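Speaker notes, "Small Kitchens, Big Suppers"
Windmont Library, evening talk series, March 2026
Melur Setiawan

Wait for the door to close. Say hi. Thank Yusri Entili for the projector and for lending me the good microphone.

Start with the soup story! I moved into the Grivance Street apartment with one pot, a knife from my aunt and a counter you could cover with a newspaper. First week, I invited six people for supper. Tell them what I served (laksa, in mugs). Tell them everyone stayed till midnight. Pause for the laugh, then get going.

Main idea for the first half: cook in the order you have space, and forget the order in the recipe. Chopping needs the most room, so all of it happens first, everything, even the herbs for the end. Then the board gets washed and put away and the whole counter comes back to you. I love this moment. I still get a little thrill from it.

Ask: who here has less than two feet of counter? Hands up. Great, these are my people.

Slides 5 and 6. Borrowed surfaces. The top of a drawer cabinet makes a very decent landing spot for a bowl and a can while the stove is busy.
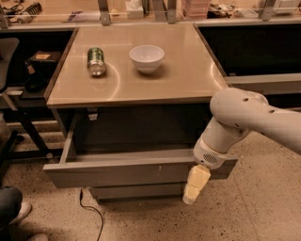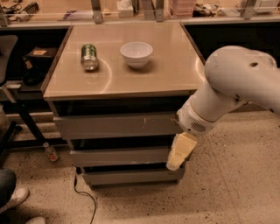
Next, stacking the heat. One burner can do a lot if you think about what holds its warmth. Rice holds beautifully under a lid with a towel over it. Lentils, same. Fried eggs do not, so eggs are always last and people eat them straight out of the pan if they have to. Tell the one about the Purba cousins and the 14 eggs, but keep it short this time, I ran over in Skireck and had to skip the dumplings.

Dumplings! Do not skip the dumplings. Fold them the night before, freeze them flat on a tray, tip them into a bag once they're hard. A freezer drawer is counter space that you filled yesterday. Show the fold with the paper circles, slowly, twice. Pass circles along the rows and let everybody try. It gets noisy here and that's wonderful, let it go on a bit.

If someone asks about ovens: a toaster oven does a tray of vegetables just fine, cut them smaller than feels right and give them room.

If someone asks about dishes: wash as you go, one bowl at a time, while the onions soften. Onions take longer than any recipe admits, so there's always time.

Then read the bit from my grandmother's notebook, page with the turmeric stain. Read it in her order, sugar first. Translate after.

Questions. Repeat each one into the microphone for the back row.

Before they go: recipe sheets are on the table by the coats, and the June talk is pickles. Bring a clean jar with a lid that fits.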